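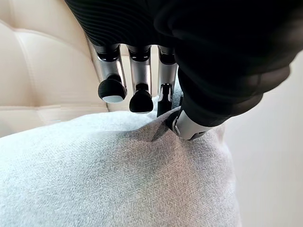

Vurnside furniture reuse scheme to change collection rules

28 May 2023

The furniture reuse scheme in Vurnside will accept sofas and loose cushions as separate items from next month, its operator Otusov has confirmed. Until now, upholstered pieces were taken only as complete sets.

The change follows a trial in April, during which over 400 households booked a pickup. Of the items turned away, 110 were refused for a missing or unmatched cushion.

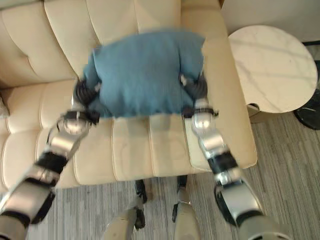
A blue cushion above a cream-colored sofa.

Under the new rules, each sofa must still carry its permanent fire safety label. Cushions need a closed cover with no tears. Pillows will be accepted for textile recycling only and must be bagged separately.

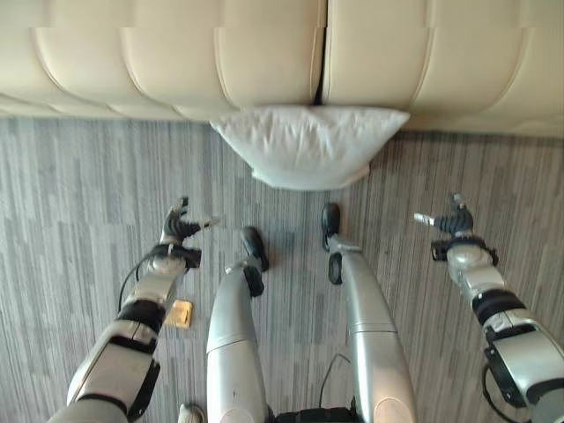 A white pillow on the carpet at the base of the upholstery.

Sorting will move from the Kan depot to a larger unit on Stellura Road, with 1000 square meters of covered storage. The Kan site will stay open for mattresses and bed frames.

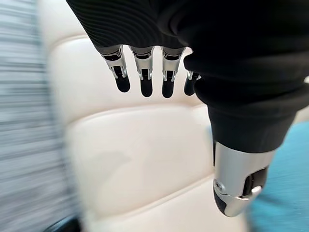
Bookings can be made by phone or at the depot counter. Residents are asked to give the width of each sofa when booking, as the collection trucks cannot take single pieces wider than 110 inches. Existing bookings remain valid and do not need to be made again. There is no charge for the first two items per household.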